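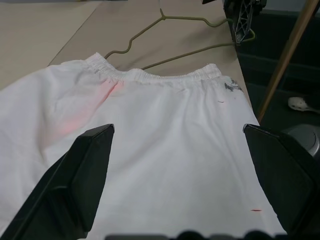 Why is the left-turn signal at Andcombe Road and the port exit still skipping its turn?
The detector loop in the left lane isn't registering cars, so the controller thinks the lane is empty.

Ticket 3054
Status: reopened

Monday, 7:40 a.m. - Contractor says loop recalibrated, fault cleared. I sat through 3 full cycles and never got an arrow. S. Goel

9:15 a.m. - Clirnine blames "driver position." Cars are stopping at the painted line, so I don't buy it. Asked for the raw detector log.

2:30 p.m. - Log received. Zero calls on loop 9 since the repaving. Left on fixed time until the loop is recut. K. Dekker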